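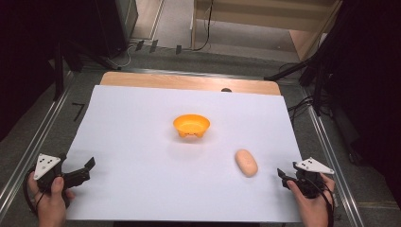
Ljubica Obradović would start with the paper. Cover the table before you put anything on it, she told me, and do it even if the table is clean.

She has been setting tables for other people for most of her working life, first in her aunt's dining room in Ekstead and now at Barbu, the small shop where she sells secondhand tableware and runs a class on laying out simple meals. The class is mostly about bowls. She has strong feelings about bowls.

"People buy them too deep," she said. "Then they put one thing in the bottom and you can't see it. A shallow bowl with a rim that opens out is easier. You can set something down in it without reaching in."

She doesn't mind plastic. A good part of her stock is plastic, and the orange pieces sell faster than anything else in the shop. Ceramic looks better in a cabinet, she said, but most of her customers don't have a cabinet. They have a table, a sink and kids.

The little feet on the underside are what she checks first when a box comes in. If one is worn down, the bowl rocks, and she won't put it out for sale. She tests each one on a bare board and again on paper, where a slight wobble is harder to feel. I asked what happens to the rejects. "Florin takes them for screws," she said, meaning Florin Filip, who fixes chairs in the back room.

White paper came into it by accident. Barbu used to have cloths, and the cloths had to be washed and ironed. One August the iron broke and she bought a roll of paper from Guditz, the packaging supplier across the street. She never went back. A sheet costs her 5 cents, and when the class is over she folds it up with the crumbs inside.

She leaves a strip of wood showing at the far side. "If you cover the whole thing it looks like a doctor's office," she said. She also likes to know where the table ends.

The exercise she gives beginners is plain enough that some of them are annoyed by it. One bowl, one roll. Put the bowl near the middle, put the roll below it and to one side, then move the roll into the bowl so that it sits well. Potatoes work too, she said, and they don't go stale.

Luuk Van den Broek took the class last year and complained to me about that exercise for a good five minutes. "I paid 55 dollars to move bread," he said. He has since signed up for the second course.

Obradović laughed when I passed this on. An oblong roll is harder than a round one, she explained, as it wants to lean on the rim. Lay it across the bowl at an angle and it usually settles. Stand it up and it falls over when someone bumps the table — and someone always does.

We talked a little about prices. The shop has 83 orange bowls in stock at the moment, most of them from a canteen that closed. She isn't sure she'll sell them all before the fall.

"I'll keep a few back for the class," she said, and went to cut another sheet.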